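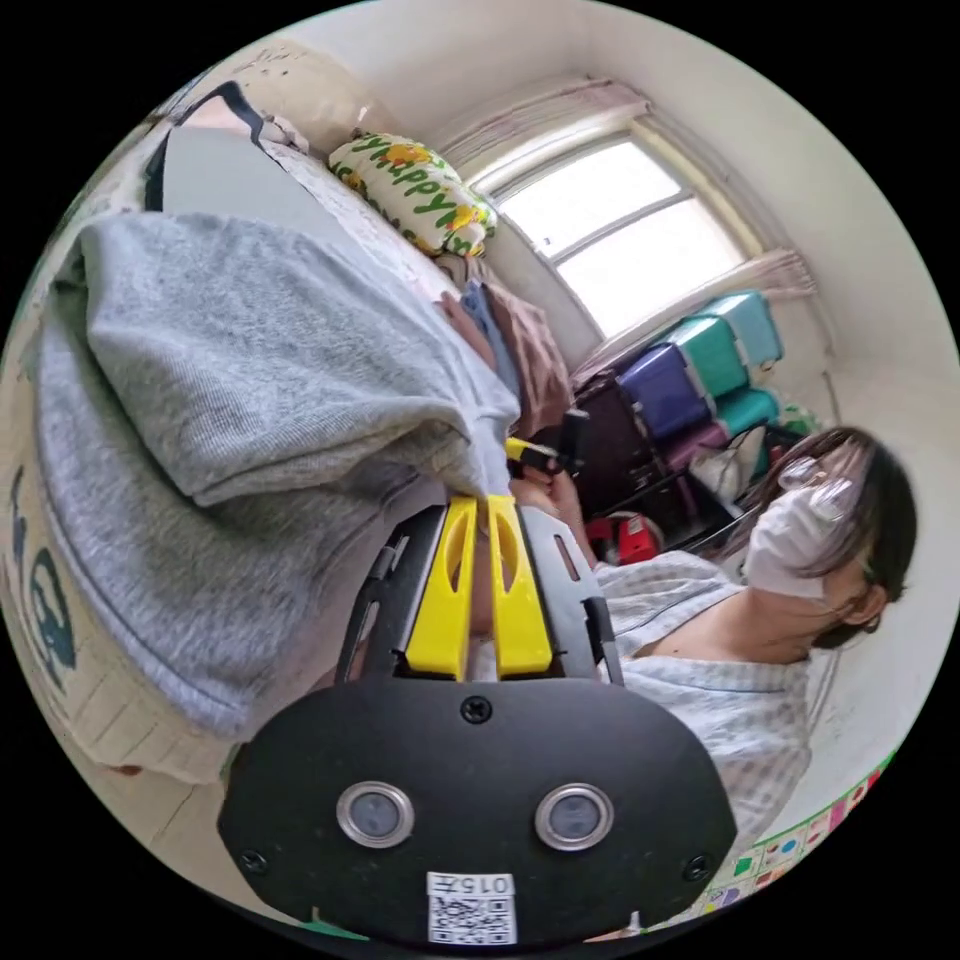 Strachan Tool Library -- Equipment Reviews

Brirkum B4 cordless screwdriver

4 comments · 17 shares

Bought for the loan shelf in January at $230, with one battery and a charger. Xiuying Ye and I have used it for flat-pack, hinge and switch plate work.

Mass with battery is 317 g on the kitchen scale. The clutch is repeatable at the low settings; above the midpoint the steps are hard to tell apart. The chuck holds standard hex bits firmly, though short bits sit too deep to pull out with gloves on.

One charge drove 289 screws into pine, pilot holes drilled. Speed dropped noticeably over the last dozen -- there is no charge indicator.

The Cutov we already lend is heavier and has a better trigger. Fengying Hou prefers it for cabinet work. For small machine screws and anything in plastic, borrow the Brirkum and start at the lowest clutch setting. Spare batteries have to be ordered in.

Share this review (6)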